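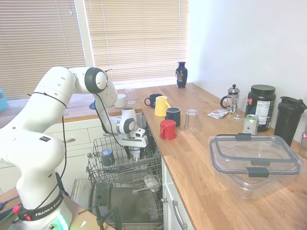
February
Posted by Vimala Kurup

I've been rewriting our house rules for the kitchen bench this month and I am enjoying it far more than I expected to! The old sheet ran to 14 rules, half of them shouting. The new one has six, and every one of them came out of an argument.

My favourite is the rule about the worktop. Whatever lives there stays there: the French press, the protein tub, the cups in a bunch in the middle. We used to clear everything before a run, and the arm got terribly good at a kitchen that doesn't exist. Si-woo Yoo pushed for this one for ages and I'm so glad I gave in.

Next, the rack. Pull it out fully and lay the door flat before the arm is enabled, never while it's moving. Hands stay out until it has stopped and someone has said "clear" out loud (yes, even if you're alone).

Cables get a check by eye and by finger along the whole length, elbow especially. Start at half speed, 50 per cent, for the first go after any change of layout. Moving one mug counts as a change!

The one we still can't agree on is glass. Si-woo wants it allowed next to the mugs from the first day, and I'd like a week of plain cups first. For now the sheet says "ask".

If your lab has a version of this, do send it over. I'd love to steal the good bits, and I'll put the Podberg sheet up once it's typed.

Contact | © Vimala Kurup | Back to top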